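Section 4: Protecting Your Table Before First Use

Welcome back, and thank you for choosing the Kevura hardwax oil kit for your Lillov dining table. If you've followed Section 3, your table is assembled, the legs are snug, and you've probably walked past it a few times just to run a hand over the grain (we all do it!). Before anyone sits down to dinner, though, the top needs its two coats of oil, and it's worth setting aside a quiet weekend for the job so you don't have to hurry any of it.

You will need the can of Kevura oil, the white applicator pad, the 226 grit sanding sheet marked "fine," and a handful of clean cotton rags. Old T-shirts are lovely for this, as long as they've been through the wash and don't shed.

1. Wipe the top with a barely damp cloth and let it dry fully. Open a window if the weather is kind.

2. Sand lightly along the grain with the fine sheet. You only want to knock down the little fibers that stood up when the wood got damp. Vacuum up the dust, and then vacuum again, including the groove under the rim.

3. Stir the oil with a flat stick for a couple of minutes. Don't shake the can.

4. Pour a small puddle onto the pad and spread it thinly, working in strips from one short end to the other.

5. Wait 20 minutes, then wipe off everything that hasn't soaked in. If the surface feels tacky under your palm, keep wiping.

6. Leave overnight, then repeat steps 3 to 5 for the second coat.

CAUTION: Rags soaked in oil can heat up and catch fire on their own. Lay them flat outdoors to dry, or drop them in a metal pail of water with a lid, before throwing them away.
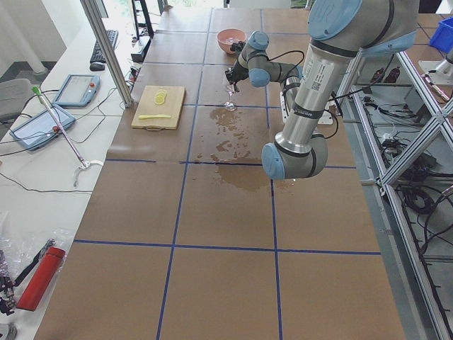 Spills are a part of life at any table we'd want to sit at, and an oiled top will forgive you a great deal once it has had time to cure. Give it a full week before you trust it with a big meal, and if you really must use it sooner, put down a layer of paper and something washable over that. Brown liquids such as coffee, cola and gravy deserve the fastest hands. A spill can easily end up like the one beside the wine glass, with a long wet patch, a darker pool at one end and little droplets scattered along the edges, so blot the pool first, then work inward from the droplets. Wiping outward only gives you more table to clean.

NOTE: Please don't use blue tape, or any other tape, directly on a top that is still curing. It can lift the oil and leave a dull stripe.

If a ring or shadow stays behind, let the wood dry for a day, rub the spot gently with the fine sheet, and dab on a little more oil with a rag. Spare pads are sold separately as part number 1713. For the matching Zura bench, turn to Section 5.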